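パソコン再整備事業、分解・点検工程を新作業棟へ移転
受付台数は年間1667台に 部品単位での再利用を拡大

事業ニュース|9月

使用済みパソコンの再整備を手がけるボルカンセ(Borkance)は、デスクトップ型パソコンの分解・点検工程を、ロスウッド(Loswood)地区の新作業棟に移転し、9月から本格的な運用を開始した。企業や学校から引き取った機器を部品単位で点検し、再び使用できるものを整備済み製品または保守用部品として供給する事業の一環である。

同社によると、前年度に受け付けたデスクトップ型パソコンは1667台であった。このうち900台が整備を経て再出荷され、残る機器についても、メモリー、電源装置、冷却部品などを個別に取り外し、保守用部品として保管または出荷している。従来は受付、保管、分解の各工程を同じ建物内で行っていたため、繁忙期には機器の滞留が生じていた。今回の移転により、分解・点検工程は独立した区画で行われることとなった。

対象となる機器の多くは、事務所や教室で使用されてきたタワー型の業務用機種である。受付後の機器は管理番号を付与されたうえで記憶装置のデータ消去工程に回され、消去の完了が記録された後に作業棟へ搬入される。作業棟では筐体を横に寝かせ、側面のパネルを外した状態で内部の点検を行う。 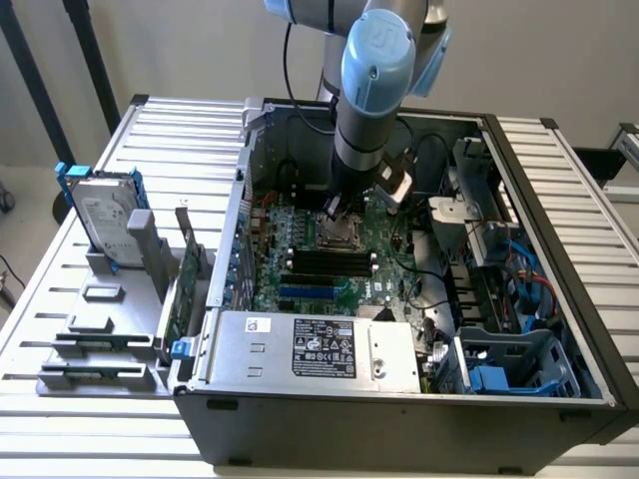

側面パネルを外し、作業台に横置きしたデスクトップ型パソコン。手前は電源装置

点検は、基板の外観確認から始まる。コンデンサーの膨らみや液漏れ、端子の腐食、基板の反りの有無を確認し、異常が認められた機器は通電試験の対象から除外する。続いて、メモリースロットおよび拡張スロットの固定具の状態を確認する。固定具に割れや欠けがある場合には、基板としての再利用は行わず、使用可能な部品のみを取り外す。

電源装置については、表面に貼付されたラベルの記載内容を台帳と照合し、定格出力および入力電圧を記録する。ラベルの剥離や汚損により記載を判読できないものは、動作の可否にかかわらず再利用の対象としない。この取り扱いは移転前から継続しているもので、保守用部品の供給先に対して仕様を確実に提示することを目的としている。

事業責任者のケレチ・ティジャニ(Kelechi Tijani)氏は、「業務用の機器は同じ機種がまとまった台数で届くことが多く、1台では再出荷の基準に達しない場合でも、部品を組み合わせることで使用できる状態に戻せる例が少なくない。部品の状態を一つひとつ記録することが、事業全体の基礎になる」と述べている。

プロセッサーの取り扱いに関しては、移転に合わせて手順書が改訂された。プロセッサーを受けるソケットは接点が細かく、わずかな接触でも損傷につながるおそれがある。このため新しい手順書では、ソケットが空いた状態の基板について、次の工程に移るまでの間、上方に工具や取り外した部品を置かないことを定めた。保護用のカバーが保管されている機種については、基板の点検が終了した時点で直ちに装着する。

取り外したプロセッサーは、型番を読み取ったうえで静電気対策を施したトレーに収め、基板とは別の棚で保管する。熱伝導材の除去には指定の溶剤と不織布を用い、作業者は基板の点検を担当する者とは別に配置される。改訂後の手順書は全23項目からなり、各作業区画に備え付けられている。

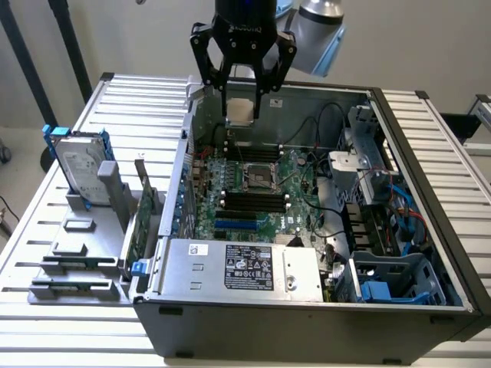 プロセッサーのソケットが空いた状態の基板。上下にメモリースロットが並ぶ

配線についても取り扱いが見直された。筐体内部の電源ケーブルおよび信号ケーブルは、再出荷を予定する機器では原則として取り外さず、被覆の傷みと端子の緩みを確認するにとどめる。部品取りに回す機器では、長さと端子の形状ごとに分類し、57区画に分けた収納棚で管理する。これまでケーブル類は種別を問わず一括して保管されており、必要な長さのものを探し出すまでに時間を要することが課題となっていた。

点検を終えた機器は、再出荷、部品取り、材料としての再資源化のいずれかに区分される。再出荷に区分された機器は、清掃、部品の補充、通電試験を経て、同社の整備済み製品「カクボン(Cakuvon)」として出荷される。主な出荷先は、地域の学習施設、小規模事業所、職業訓練機関などである。再資源化に区分された筐体と基板は、金属、樹脂、電子基板に分別され、処理を担うジウコフスキ(Ziółkowski)社へ引き渡される。

同社は今後、保守用部品の在庫情報を出荷先が直接確認できる仕組みを整える方針である。当面は電源装置とメモリーを対象とし、運用状況を踏まえてほかの部品への拡大を検討する。また、旧作業場所は受付および一時保管のための区画として引き続き使用される。

機器の引き取りの申し込みは、従来どおり受付窓口で取り扱う。持ち込みによる受付は毎週火曜日の午前10時から午後4時までとし、10台を超える場合は事前の連絡が必要となる。申し込みに際しては、機種名、台数、記憶装置の有無を記載した一覧表の提出が求められる。筐体が変形しているものや、内部に水濡れの跡があるものについては、別途、再資源化の窓口で受け付ける。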